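缝缝补补这件事，我想替它说几句话
2025年9月14日

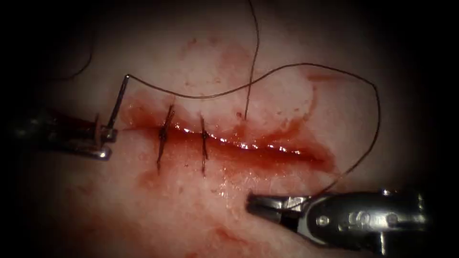

一、从一件毛衣说起

上个月我把一件穿了15年的灰毛衣翻出来，袖肘那儿磨得能看见里面衬衫的颜色了。家里人的意见很统一：扔。我也差点就扔了，手都伸到旧衣袋上面了，又缩了回来。

这件毛衣是我在Penry读书那阵子买的。Penry那个地方，风是横着吹的，伞撑不住，帽子也戴不住，我头一个冬天就靠它活下来。后来搬了4次家，沙发换了，锅换了，连我自己的口味都换了（以前一口香菜不吃，现在煮碗面都要撒一把），它还在。你说它值多少钱？大概白送都没人要。可是那天晚上我坐在灯底下，找出一团颜色不太对的毛线，笨手笨脚地给它补了两个补丁，心里高兴得不得了，比买新衣服那种高兴要长得多。

补得丑不丑？丑！左边那块像贴歪了的邮票，右边那块收得太紧，胳膊一弯就拽着。可我第二天就穿着它出门买菜去了。

二、我们是什么时候开始不补东西的

我小时候，家里有一个装饼干的铁盒，打开来从来没有饼干，全是线轴、扣子、别针，还有一块画衣服用的蓝粉片。我想很多人家里都有过这么一个盒子。裤子膝盖破了，当天晚上就补好；袜子破了也补，补过的地方硬硬的一小块，穿鞋的时候脚趾头总能碰到它。

那时候补东西是因为没办法，这个我得承认，我不想把穷日子说得多么有诗意。我妈补袜子的时候也没什么好心情，她更想早点睡觉。所以每次看到有人写文章怀念那个年代，说那时候的人多么珍惜东西，我都有点不舒服。珍惜是有的，累也是真的累。

可是后来日子好过了，我们一下子就跑到另一头去了。扣子掉了一颗，衣服就不穿了；拉链坏了，包就不背了。我有一条裤子，裤脚开了线，在柜子里躺了两年，其实缝上只要一集电视剧的工夫。我不缝，也不扔，就让它躺着，每次开柜门看见它还要内疚一下。这算什么呢？既没省下力气，也没省下地方。

三、Landthorpe的修补铺

我现在住在Landthorpe，老街拐角有一家修补铺，名字叫Cellach，门脸窄得很，两个人一起进去就得侧着身子。改裤脚、换拉链、补皮包，什么都接。我第一次去是换外套的里衬，取的时候我翻来覆去找针脚，找不着，那个手艺是真漂亮。

价钱呢，不便宜。换一条里衬的钱，够我在网上买一件新外套了，还包邮。很多人走到这一步就算了一笔账，然后转身走了，我完全理解。钱是自己挣的，谁也没资格指着别人说你该怎么花。

但我想说，这笔账本身有点古怪。新外套为什么那么便宜？料子有人织，扣子有人钉，箱子有人扛，这里头总有人的工夫被压得很低很低，低到我们看不见。而修补铺里那个人就坐在你面前，她一下午只能做你这一件，她的工夫你看得一清二楚，于是你嫌贵。看得见的手艺反倒吃亏，我每次想到这儿都替她委屈。

四、补过的样子要不要藏起来

这几年流行一种补法，故意用鲜艳的线，补得明明白白的，让人一眼就看到。我有些朋友特别喜欢，说这是态度。我起初也跟风，在一条牛仔裤上绣了一大片橘红色的十字，穿出去自己都不好意思低头看。

后来我想明白了，我其实是喜欢不声不响的那种。颜色挑近一点，针脚密一点，远看看不出来，近看能看出来，自己知道就行。当然，那条橘红色的裤子我也没扔，留着在家擦窗户的时候穿，也挺神气的。

两种我都不反对。我反对的是现在店里卖的那种新衣服，出厂就带着补丁，袖肘上两块皮子缝得整整齐齐，底下的布好好的，一点没磨过。我在Dudach的商场里见过一件，标价吓了我一跳。我摸了半天那块皮子，心想，你补的是什么呀？

五、手笨的人也可以补

说到这儿肯定有人要讲，你说得轻巧，我连针都穿不上。我告诉你，我也穿不上！我穿针要眯着眼睛试好几回，线头抿湿了剪斜了还是会分叉，有一回气得我把线扔到桌子底下去了，过一会儿又趴下去捡。

我总共就会3种针法：平针、回针，还有一种锁边的，是我自己瞎琢磨出来的，也不知道书上叫什么。就这3种，已经够我对付家里大部分的破口子了。线不要留太长，长了爱打结，这是我吃了无数次亏才肯听的话。还有就是别等到洞大了再动手，刚开线的时候缝两下就好，等它一路开下去，你看着就没心情了，又要丢进柜子里躺两年。

我最喜欢的是快收尾的那一小段。口子一点一点合拢，两边的布本来各走各的，被一根线慢慢带到一块儿去。这时候我通常不看手机，也不听东西，连水开了都要过一会儿才反应过来。平时让我安安静静坐着，我可坐不住，手里有根针就不一样了。

六、也不是什么都要补

我也有补不下去的时候。一条床单，洗得薄薄的，补了这头裂那头，最后我还是剪开当了抹布。一双布鞋，鞋底断了，拿到Cellach去，人家看了看，很客气地摇摇头。我当时还有点不甘心，抱着鞋又走回来了，在门口放了好些天才扔掉。

所以我不是要劝大家从此什么都不买，我自己上周还买了一条新围巾呢（打折，没忍住）。我只是觉得，在“坏了”和“扔了”中间，本来是有一段路的，我们现在走得太快，几乎是一步就跨过去了。在那段路上停一停，看看破在哪儿，想想还能不能救，哪怕最后的决定还是扔，心里也踏实一些。

11月一到，Landthorpe就该冷了，那件灰毛衣我打算再把领口收一收，有一处已经松了线。右边袖肘那个太紧的补丁，我也想拆了重来，家里那团毛线还剩一点，颜色还是不太对，就它吧。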